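# Folding on the bed

Folding on the bed is the household habit of using a made bed as the working surface for sorting and folding clean clothes, in place of a table or an ironing board. It is probably as old as beds with flat tops, and it is most at home in small flats and rented rooms, where the bed is the only clear, wide surface to be had and the clothes are going to be put away an arm's length from it in any case.

## The surface

A bedspread or blanket is nearly always left on, partly to keep the sheets fresh and partly - as anyone who has tried it on a slippery quilt will tell you - to stop things sliding about. Plush blankets hold a light cotton piece very well, though their softness means the cloth never lies quite as flat as it would on wood, and creases have to be coaxed out with the palm of the hand, working from the middle towards the hems. 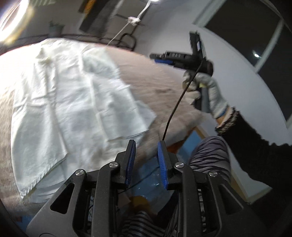 Annatjie Du Plessis holds that a plush blanket is more trouble than it is worth, as it sheds on anything dark, and that a flat-woven one should be kept at the foot of the bed for the purpose. Her view is widely shared among people with black trousers, and rather less so among those who simply like a soft blanket and own a clothes brush.

Height matters too. A low bed has the folder stooping, and many people end up kneeling beside it or sitting on it, which pulls the blanket askew and brings the finished pile gently down. The household handbook *Pukar* suggests a mattress top of 70 cm for comfortable standing work, a good deal higher than most beds offer.

## Shirts

The shirt is the garment that gives the most bother, thanks to its collar and cuffs. The usual way is to fasten the top button, lay the shirt face down, bring each side in towards the back with its sleeve turned down along the fold, and then double the body up from the hem. A good many people fold it loosely with the collar showing and leave the rest for the iron, and no great harm comes of that.

Patterned blankets have their friends here. Checks and plaids give a ready-made set of straight lines, and a white shirt shows up clearly against them, so that a crooked side seam is easily spotted and put right.
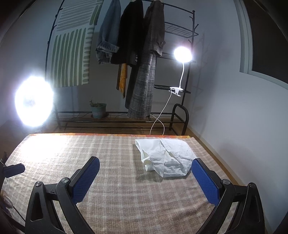 ## Folding and hanging

Bed folding goes hand in hand with the open clothes rack, on which jackets and long coats are hung while shirts and smaller things are folded and shelved. Heavy knitwear is best kept off the hanger altogether, as its own weight draws the shoulders out of shape.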